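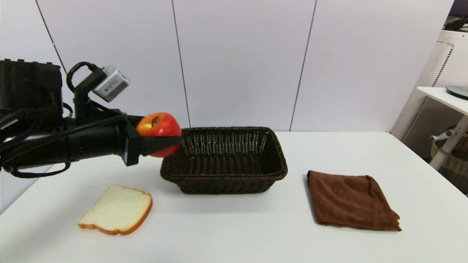 Red apple, black gripper, a lot of cable.

1/ I moved my whole desk to one USB-C hub last month, the Nidari with 6 ports. Some people asked me how it goes, so I write it here in pieces. I paid for it myself, and I am only one user with one desk.

2/ What I connect: two monitors, a wired keyboard, an Ethernet cable, one external drive and a headset. The laptop gets its power through the same hub. Before this I had two small adapters and a separate charger, and every morning I had to plug in everything one by one.

3/ First problem, on the first evening. The second monitor showed the same picture as the first one. I changed the cable, I changed the port, I restarted. Nothing helped.

4/ The reason was my laptop, and I should have checked this before I bought anything. On my model, the USB-C port on the right side can send only one video signal. The port on the left side can send two. Both ports look the same from outside. There is a very small symbol next to the left one, and I needed my phone light to see it.

5/ So if your second screen only copies the first, please try the other port of the laptop before you send the hub back. I had already printed the return label.

6/ Second problem: charging. My charger gives less than the laptop wants, and the hub keeps a part of this for itself. With normal work the battery stays full. When I export video it goes down slowly, even with the cable in. After 29 minutes of export I had lost 19 percent.

7/ I borrowed a stronger charger from Signe Gunnlaugsson, who sits across from me at the Lund office, and with this one the battery did not move during the same export. I have ordered my own now. Signe wants hers back, she was very clear.

8/ The cable matters too. I had a drawer full of USB-C cables and I thought they are all equal. Several of mine only charge and carry slow data. With one of them the monitors did not wake up at all. I have put a piece of green tape on the good ones.

9/ Copying files: I made a test folder with 1,000 photos and copied it to the external drive, first directly from the laptop, then through the hub. I could not feel a difference. With both monitors on and a video call running it was a little slower, but I would not have noticed without looking at the clock.

10/ Ethernet was boring in the good way. I plugged it in and it worked. One thing – after sleep, the connection sometimes needs a few seconds to come back, and my mail program complains during this time. If I wait, it stops complaining.

11/ Heat. The hub gets warm, mostly on the bottom side. I had it under a pile of paper for the first week, which was a stupid place. Now it stands on its edge behind the monitor and feels cooler when I touch it. I have no thermometer, so this is only my hand speaking.

12/ A person asked about the Vuditz dock, the big one with its own power supply. I used it for two days at a friend's place. It charged my laptop better and it has more ports on the front. But the power brick is almost as large as the dock, and the fan made a sound in the evening that I could not stop hearing. For a shared office I would maybe choose it. For my bedroom desk, no.

13/ Another question was if the hub works with a tablet. Mine shows a picture on one monitor, and the keyboard works. The headset needed to be unplugged and plugged in again. I did not test the drive with the tablet.

14/ What I don't like: the cable from the hub to the laptop is fixed, and it is short. If it breaks, the whole hub is finished. Also the light on the front is blue and very bright at night. I covered it with the same green tape.

15/ The headset port had some noise in the first days, a thin whistle when I moved the mouse. I updated the firmware in October and since then I hear it only with the volume all the way up. The update tool runs only on Windows, so Mac people must find a friend.

16/ For cable order I use a Lukby tray under the desk, screwed in with four screws. One screw is crooked, but it holds.

17/ If you want to ask about your own laptop, please write the exact model name and which side you plug the hub into. I will answer in the evening, after I have given the charger back.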